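Abstimmung der Nebenbücher nach dem Periodenwechsel

6. Juni 2021

Beim Umstieg von Harkura auf Sustine blieb im Abschluss für Dezember eine Differenz zwischen Kostenstellenrechnung und Hauptbuch stehen. Betroffen waren 633 Belege, alle aus der Materialwirtschaft, alle mit Buchungsdatum vor dem Stichtag und Erfassungsdatum danach.

Sustine leitet die Periode aus dem Buchungsdatum ab, Harkura tat das aus dem Erfassungsdatum. Beide Verfahren sind zulässig, solange sie nicht gemischt werden. Die Übernahmeroutine von Hostance liest aber das Feld PERIODE unverändert aus dem Altsystem und überschreibt damit den abgeleiteten Wert im Nebenbuch. Im Hauptbuch geschieht das nicht, dort ist das Feld gesperrt.

Die Prüfung läuft am einfachsten über eine Summenliste je Kostenstelle und Kostenart, einmal aus dem Nebenbuch, einmal aus dem Hauptbuch. Bei uns wichen 40 Kostenstellen ab. Die Werksgruppe Dağdelen fehlte in der ersten Liste komplett — der Export lief in Latin-1 und verwarf Zeilen mit ğ ohne Fehlermeldung. Seitdem exportiere ich nur noch in UTF-8 und vergleiche vorab die Zeilenzahl.

Zur Korrektur: nicht einzeln stornieren. Die Umbuchung lässt sich als Sammelbeleg je Kostenstelle anlegen, mit Referenz auf die Ursprungsbelege im Kopftext. Ein Sammelbeleg fasst bei uns höchstens 2.000 Positionen, das reichte in jedem Fall. Die Umlagezyklen müssen danach neu gerechnet werden, und zwar in der ursprünglichen Reihenfolge, sonst landen die Energiekosten doppelt in der Instandhaltung.

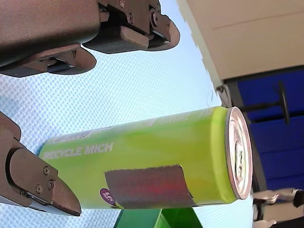 Offen ist noch die Behandlung der Rückstellungen. Sie tragen kein Erfassungsdatum und fallen deshalb durch den oben beschriebenen Filter. Ich ziehe sie vorerst über die Belegart nach und buche sie manuell um.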